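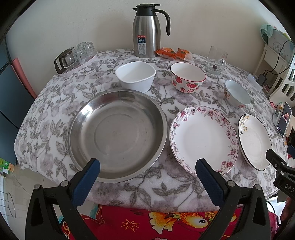 Tekcombe Thermal Jug, Brushed Stainless Steel
Item 2773
Supplied by Skendon Table and Catering

General

The Tekcombe is a tall vacuum jug for serving hot or cold drinks at the table. It has a brushed stainless-steel body, a black lid with a flat thumb lever, and a short pointed black spout set opposite the handle. The handle is a large black curve fixed at the top only. The lower tip is free, so the hand can enter from below and the jug can be lifted without threading the fingers through a closed loop.

The label on the lower front of the body is printed in Chinese and carries the number 24 in white on a black section. It is left on for shipping. Warm water and a soft cloth will remove it. Do not use a scraper or steel wool, as both will mark the brushed finish.

Operation

Press the thumb lever fully down before tilting. A half-open lever gives a thin, uneven stream and may let liquid run back under the lid. Release the lever while the jug is still slightly tilted, then set it upright.

For hot drinks, fill the jug with boiling water, close the lid, leave it for five minutes and empty it before filling. For cold drinks, do the same with ice water. Fill to the bottom of the neck. Overfilling brings liquid into contact with the lid valve and shortens the life of the seal.

The jug is not for use on a stove, in an oven or in a microwave. Do not store milk, soup or carbonated drinks in it.

Table placement

Stand the jug on a level surface at the back of the table, with the spout and handle parallel to the front edge. Serving bowls and cups go in front. On a plush or padded tablecloth, press the cloth flat under the base first. A thick pile can hide a fold, and a tall jug on a fold will lean.

Glasses kept on a tray should stand upside down until needed. Faceted tumblers and handled glass mugs can both be used with hot drinks only if their own maker rates them for it. The jug holds its contents near filling temperature, and plain glass taken from a cold cabinet may crack.

Cleaning

Rinse after each use. Wash the inside with warm water, mild dish soap and a bottle brush. The lid unscrews counterclockwise and may be washed by hand. Do not put the body in a dishwasher or leave it standing in a filled basin. Water that enters the base seam cannot be drained.

For tea stains, add two spoonfuls of baking soda, fill with hot water, leave overnight with the lid off and rinse twice. Wipe the outside along the brush lines, never across them.

Spare parts

Lid assembly, black, complete with lever and spout
Lid seal, pack of 2
Handle, black, with fixing screw

The handle from the older Park model does not fit. The seal does. Order parts by item number and state the color of the lid.

Packing and orders

Jugs are packed singly. Tray, glasses, bowls and table linen are not included. Trade customers ordering 200 or more should contact Diane Turcotte at the Umley office for carton sizes and lead times. Smaller orders ship from Umley stock.

Returns are accepted unused and with the label in place. Questions on faults and spare parts go to Stuart Bunting in the workshop. When reporting a leak, state whether it comes from the spout or from under the lid, and whether the seal has been replaced.

Skendon has supplied tableware to hotels, canteens and homes since 1977.

Page last revised Apr 23, 2026. Lid seal pack size corrected.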